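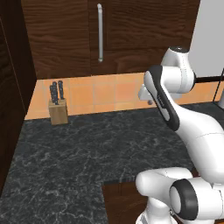
Figure 2. Kitchen wall cabinets and tiled backsplash, computer rendering. Credit: Broltel.

4. Where wine visitors sleep, and what they buy

4.1 Setting and sample

The survey covered 18 wineries in the Mistcombe valley that open to the public for tastings. Most are family businesses that grow their own fruit, and a few buy in grapes from growers further down the river. The nearest town with hotels is Prirkevgate, at the lower end of the valley. Monti, the largest village in the upper valley, has no hotel. Visitors who want to stay there rent a cottage or an apartment, almost always with a kitchen, and most of these rentals are listed through Broltel, the local letting agency.

Questionnaires were handed out at the tasting counter after the visit was over and any purchase had been made. Staff were asked to offer the form to every adult group, with one form per group. We received 502 usable forms. Forms were set aside if the group had left the lodging question blank or had come to the winery on business. Of the usable forms, 400 came from groups that spent at least one night in the area. The rest were day visitors, and they are used below only as a point of comparison.

The lodging question gave three choices: hotel or inn, rental with a kitchen, and staying with family or friends. We had planned to treat campers as a separate group, but there were too few of them to say anything useful and they were left out of the comparisons by lodging type. They remain in the overnight total.

4.2 Length of stay

Groups in rentals stayed longer than groups in hotels. Part of this comes from the rules of the rentals themselves. Many owners in and near Monti set a minimum stay of 2 nights, and in the harvest months some will only let by the week. Hotels in Prirkevgate have no such rule. We therefore repeated the comparison with all one-night stays removed from both groups. The gap became smaller but did not close.

Longer stays did not lead to more winery visits in the way we expected. Hotel guests tended to pack their tastings into a single day, often with a hired driver, and then leave the valley the next morning. Rental guests spread their visits out and left whole days free of wine. The number of wineries seen per trip was close to the same in both groups. What changed was the time spent at each one. Rental guests were more likely to report that they had walked in the vines, eaten something on the property, or gone back to the same winery a second time.

Return visits within one trip have had little attention in earlier work on wine tourism, which usually counts a visitor once per winery. In our forms they were common enough among rental guests to matter to the smaller producers. Several winery owners told us, in conversation outside the survey, that the second visit is when people buy by the case. Our data can't test that claim directly, as the form was given out only once per group and the second visit usually came later. It fits the pattern described in the next section, and a future version of the form should ask about it.

4.3 Purchases

Respondents were asked how many bottles they had bought that day and when they planned to drink them. The second question allowed more than one answer: during this trip, at home within the year, at home later on, or as a gift.

Hotel guests bought mainly for home and for gifts. Rental guests bought for home as well, but they also bought bottles to drink during the trip, and these were mostly the cheaper whites and the light reds. Wineries that sold only their upper range at the counter missed most of this trade. One producer near Monti keeps a plain table wine under the counter for people who ask for something to go with supper. It isn't on the printed list, and the visitors who bought it had mostly heard of it from their hosts.

Food shopping followed the same line. Rental guests bought oil, cheese, honey and preserves at wineries that stocked them, and hotel guests seldom did. The difference is easy to understand. A guest with a stove and a refrigerator can use these things the same evening. A guest without them has to carry everything home, and a jar of honey is heavy for its price. Wineries that had taken these goods off the shelf some years ago said they had sold poorly. Those wineries were all close to Prirkevgate, where hotel guests make up most of the trade, so the decision may have been right for them and wrong for a winery higher up the valley.

Day visitors looked more like hotel guests than like rental guests in what they bought, though they bought fewer gifts. Guests of family or friends fell between the two. They often bought a bottle for the host, and the form had no clear place to put this. Some marked it as a gift and some marked it as wine for the trip. We left their answers as written.

4.4 What hosts tell their guests

Each overnight group was asked how it had heard of the winery where the form was filled in. Hotel guests named printed maps, the front desk and the driver. Rental guests named the owner of the rental far more than any other source, usually through a folder left in the house or a message sent before arrival.

These folders vary a great deal. We looked at a small set of them that Broltel owners were willing to share. Some were a single sheet with the wireless password and the trash schedule. Others ran to many pages, with notes on which wineries are open in the off season, which take dogs, and which road to avoid after heavy rain. Opening hours were out of date in several. In one folder a winery was listed that had stopped receiving visitors before the survey began.

For the wineries this is a cheap thing to fix. A printed card with current hours, delivered to rental owners each May before the busy months, would correct most of the errors we saw. At the time of the survey only the wineries nearest Monti were doing anything of the kind, and they did it informally - a phone call, or a few bottles dropped off with a price list.

4.5 Limits

The sample was taken at wineries, so it says nothing about people who stayed in the valley and never went to a tasting. It also leans toward groups that were willing to fill in a form at the end of a visit, and these may be the groups that had enjoyed themselves. Purchases were reported by the visitors and were not checked against receipts. We think the error is small for bottles bought the same day, but the answers on when the wine would be drunk are plans only.

Income was not asked. Winery owners felt the question would put people off, and we agreed to leave it out. Hotel guests in Prirkevgate may well have more to spend than rental guests in the upper valley, and some of the differences in section 4.3 could come from that. Group size is a related problem. Rental groups were larger on the whole, and a larger group can be expected to open more bottles in an evening. When purchases were worked out per adult, rental guests still bought more wine to drink during the trip, while the figures for wine taken home were nearly the same for the two groups.

The season matters too. Forms were collected through the summer and into harvest, when the upper valley rentals are full. The winter trade is thinner and draws more on day visitors from the coast, and the findings here should not be carried over to those months.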